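Notes from the Nenance lab open day
Saturday, June 29, 2019

Back on the train, typing this before I forget it all. Nenance opened up their software floor for one afternoon and I went mostly for the planning talk. Stayed for everything else.

First stop, the perception corner. Jhonatan Sánchez ran it, talks fast, no slides. They track hand-held grippers with printed marker cubes and turn the motion into training data for the arm policy. His main headache is timing. Camera clock and gripper clock drift apart, and after a long session the fingers close in the log before they close in the video. Their fix is a sync step at the start and another at the end, then stretch everything between. Crude but he showed the before and after plots and I was sold.

Clear objects are the other headache. Depth goes to mush on glass. They dropped depth for those tasks and train on color only, with the marker poses doing the geometry. I asked if the markers get lost when a wrist turns over. Yes, all the time. Up to 13 missing frames they fill in, anything longer and the take goes in the bin.

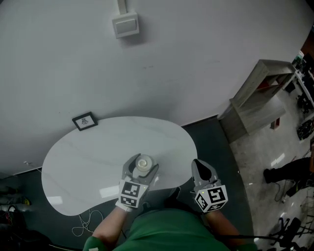
Jusimmont is the name of the labeling tool, which I had wrong in my head for a year (thought it was the company). Runs in a browser. Scrub, mark grasp, mark release, next. Takes load as chunks of 300 frames so the scrubbing stays smooth. No undo yet!! Someone in our group asked about that and got a long sigh.

Then planning, upstairs, hot room. The planner is called Espinoza and it samples 500 candidate paths, throws out the ones that hit the table model, scores the rest. Good question from the back about what happens when the table isn't a plain rectangle. Answer: they used to box it, lost a lot of reachable space at the curved bits, now they use the real outline. Planning got slower. Nobody gave a number and I didnt push.

Missed most of the controller demo becuase of the coffee line. Caught the end, the loop runs at 1000 Hz and they log every tick, disks fill up fast. Want to read up on how they compress it.

Still to do: email Jhonatan about the sync script, he said he might share it. Look at Mutement, their replay viewer, there's a trial build. Next open day is in October, sign up earlier this time.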